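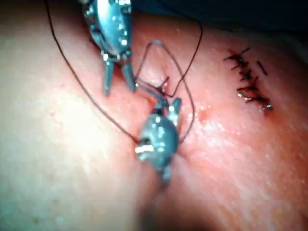 Most hand-sewn canvas repairs fail at the stitch hole, and the thread is usually intact when they do. Every hole is a small cut in the weave. Under load the thread bears on one side of it, the yarns shift, and the hole lengthens until it meets the next one. Any soft sheet pulled together with a strand has the same weak point, including pink skin with a suture going in under a pair of slender blue-gray jaws. Canvas has the added disadvantage that it will not heal, so the hole you make on the first day is the smallest it will ever be.

The job this month was the fly of a ridge tent bought second-hand in Sukalville. The tear was 481 mm long, measured along the curve, and ran from a corner reinforcement towards the centre seam. It followed the warp for most of its length and then stepped sideways near the ridge. A previous owner had closed it with a zigzag in household polyester at a very short stitch length. The result was a perforated line, and the canvas had let go along it.

I unpicked all of that and trimmed the loose yarns. The old holes were left inside the patch area so that none of the new stitching would share them.

The patch is proofed cotton of nearly the same weight, cut with 60 mm of cover on every side of the tear. Corners were rounded. The weave was lined up with the fly, which took longer than the cutting, as the fly had stretched out of square. I held it in place with Vivelex seam tape, a double-sided tape sold for awnings. It gums up the needle a bit. Wipe with metho every few passes and it is manageable.

Thread was Morikawa bonded polyester in the middle of their three weights. Cotton thread swells and seals the hole better, but the stuff I had was old and broke in a hand test, so it went in the bin. The needle was a size 16 sailmaker's, triangular in section. A round point would part the yarns and cut fewer of them. I tried one, and pushing it through two layers of proofed cotton was not something I wanted to do for the whole perimeter.

Stitch length came out at 5 mm, in two rows. The rows are staggered so no two holes sit on the same yarn. Tension is harder to specify. I pull until the thread lies flat on the surface and stop before the canvas puckers. Any puckering means the load is going into a few stitches, and those will be the first to go.

The stitching was then waxed from both sides with a block from the hardware shop in Vatton and warmed with a hair dryer on low.

Still to do: the guy point next to the patch, where the eyelet has started to turn in its hole. The tent is not needed until May. I have a larger brass eyelet that might bite into fresh canvas, but it may be better to add a webbing loop and leave the eyelet unloaded.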